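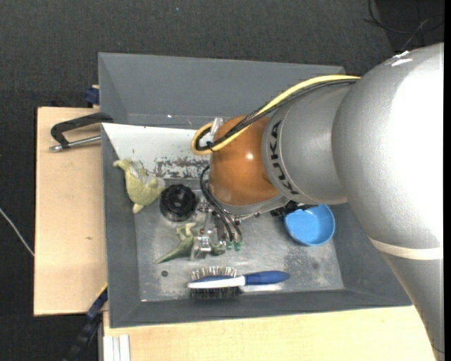 Zasoswood Residents' Forum > Streets and Collection > Proposed change to glass pickup

d_haddad
Posted 9/6/25
Members are asked to review the proposal to end curbside glass pickup on the north side of Zasoswood and replace it with four drop-off points. The notice from Bovamel, the hauling contractor, gives residents until the end of September to submit written remarks. Please state your street when you respond, as remarks without one will not be forwarded.
Demetrius Haddad, north side moderator

millrace40
I live on Gurkurberg Lane and wish to record my opposition. The nearest drop-off point would be at the foot of the hill, a 15-minute walk each way. Several households on the lane do not own a car. A full crate of jars is not a reasonable load to carry that distance, particularly in winter.

M. Halvorsen
I respectfully disagree with the previous member. Glass is at present collected in the same truck as paper, and a good deal of it breaks. The paper is then downgraded or refused. Separate drop-off would keep both materials in better condition. My street is Orchard Row.
Marisol Halvorsen

millrace40
The breakage is a matter of how the truck is loaded. The former contractor, Wojcik, carried glass in a separate compartment for seven years, and I recall no complaint of this kind. I would ask that Bovamel be requested to price the same arrangement before any service is withdrawn.

tallow_and_pine
Does the proposal cover window glass and drinking glasses? The notice mentions only "containers." Cedar Court.

d_haddad
Bottles and jars only. Window glass, mirrors and ovenware are not accepted now and would not be accepted at the drop-off points. Lids should be removed.

M. Halvorsen
On the question of price: a second compartment means fewer homes served per trip, and that cost would appear on every bill. I would support a monthly pickup for those who cannot reach a drop-off point – by request, and at no added charge. That seems to me a fair settlement for Gurkurberg Lane.

millrace40
I could accept a monthly pickup if it were written into the contract. I could not accept it as a courtesy that may lapse. I maintain my objection until the wording is available.

d_haddad
Both positions have been noted and will be forwarded as written. tallow_and_pine, please confirm whether you wish your question to be included as a remark.

tallow_and_pine
Please include it. The notice should list what is refused.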